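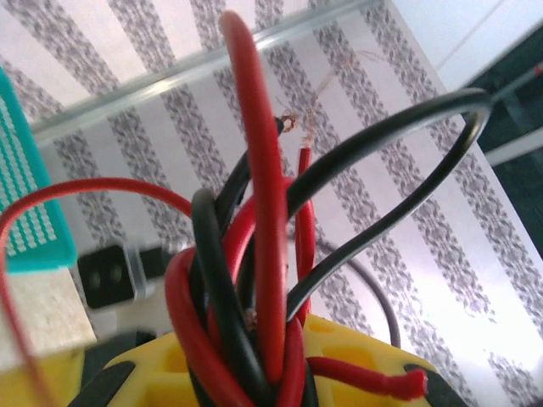
*Wrist view: red and black silicone wires, two of the loops large in the frame.*

## Jotness — strand perception and grasp planning for two-arm cells

I started writing Jotness after one too many evenings watching a perfectly good segmentation model call a pile of wire "one object." Wire doesn't work like that! A thick strand bends over the top, a thin one ducks behind it, and you still need to know which end belongs to which loop before you close a gripper on anything.

So Jotness traces strands. It takes a wrist view and a fixed view, follows each centerline through the crossings, and gives you a ranked list of grasps with a score for each. Crossings it can't settle stay flagged as open, and the planner will ask for another look from a different wrist angle (you can turn that off, but I wouldn't).
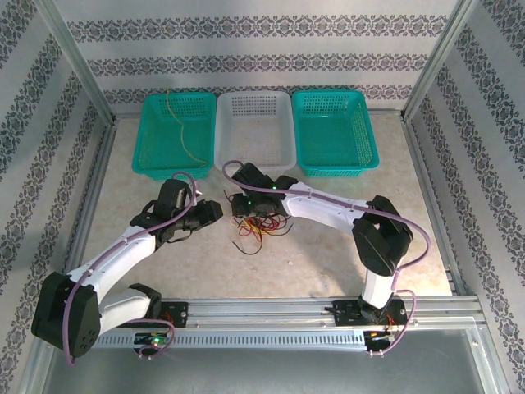

*Fixed view: two arms at the wire pile, baskets along the back.*

The two-arm planner keeps a shared keep-out volume around both forearms, hoses included — that part took me most of the winter. Drop zones are plain polygons in a config file, so three baskets or one big bin makes no difference.

**What you get in 5.2**

- Strand tracer, with a live overlay viewer
- Two-arm planner and the Ornato driver bridge
- 107 labeled tangles to tune against
- Replay tool for stepping through a failed pick

**Needs:** Linux, a GPU with 8 GB, one calibrated camera per arm plus one fixed.

**Price:** $479 per cell, $400 if you're renewing. Sold through Handutton, updates included for a year. Black wire on a dark table is still weak, and I'm working on it for September.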